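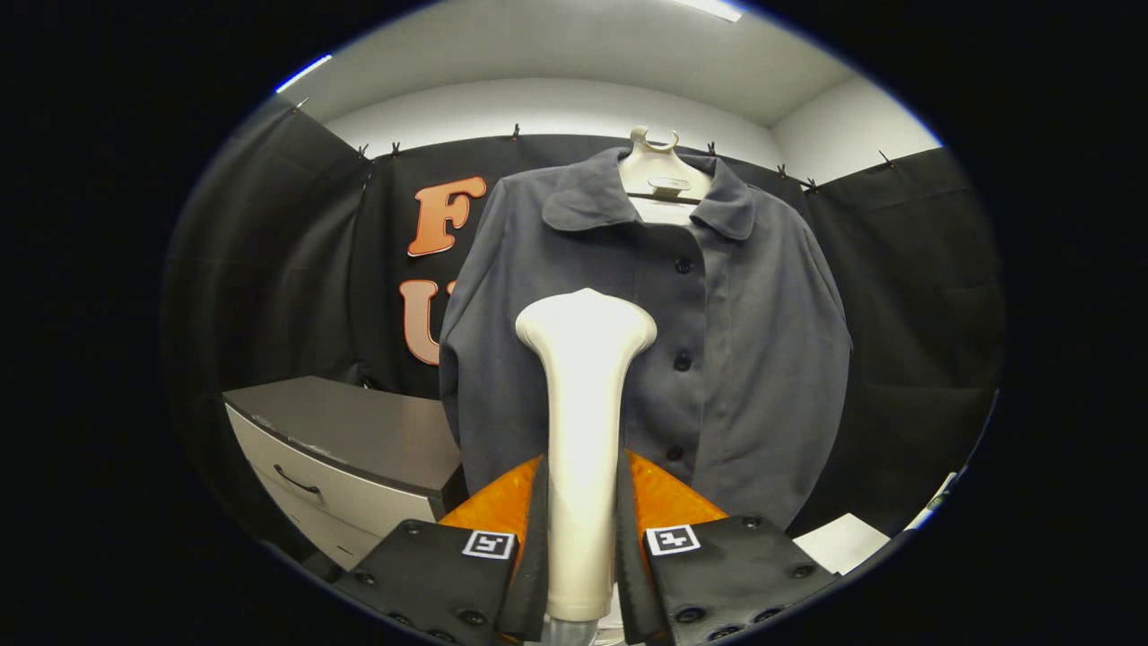
3. Garment trials

Our project set out to learn why shirts come back from student closets looking worse than they went in, a question my roommate considered settled before we started. The first trials used dress shirts borrowed from the drama department, and they taught us mostly about starch. We then moved on to softer fabrics. The dark gray button-up, with its wide pointed collar and round black buttons, became our standard, partly for the collar: its two points flare out left and right, so a change in the fold is easy to sketch. Soft creases in the sleeves are harder to grade. We tried a five-step scale and argued over step three for most of June.

3.1 Method

Each shirt was hung, left for 20 minutes, and scored by two people who were not supposed to talk to each other. Buttoning was fixed at "all but the top one" after Ostap Koval pointed out that we had each been doing it our own way. The Maes hanger has wide shoulders, the Devero is the thin kind that dry cleaners give away. We logged 592 scores, of which 78 had to be thrown out – someone had graded the shirts after lunch from memory.

3.2 Results

The wide hanger did better at the shoulders and made no difference at all to the sleeves. Leaving the collar folded down overnight helped more than either hanger, a finding that cost 200 dollars of department money and that my grandmother could have supplied by phone.

3.3 Problems

The scale needs fewer steps. Humidity was not recorded until the second half, so the early scores are kept in a separate table in Appendix B.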